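Pindusari Cold Soup Giveaway: Questions

How do I enter?
Leave a comment naming your favorite cold soup. One entry per household.

What is the prize?
A 28-ounce soup jar from Rallport and 2 bags of Mfaume dried beans.

When does it close?
At noon on the last day of June. We had 191 entries last time. 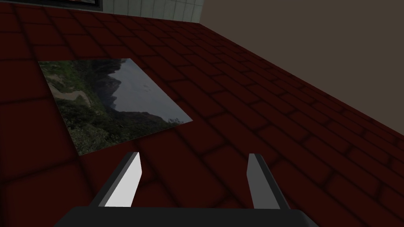
One reader wrote in to ask whether gazpacho from a carton counts. Yes, any cold soup is fine.

Do you ship outside the country?
No, sorry.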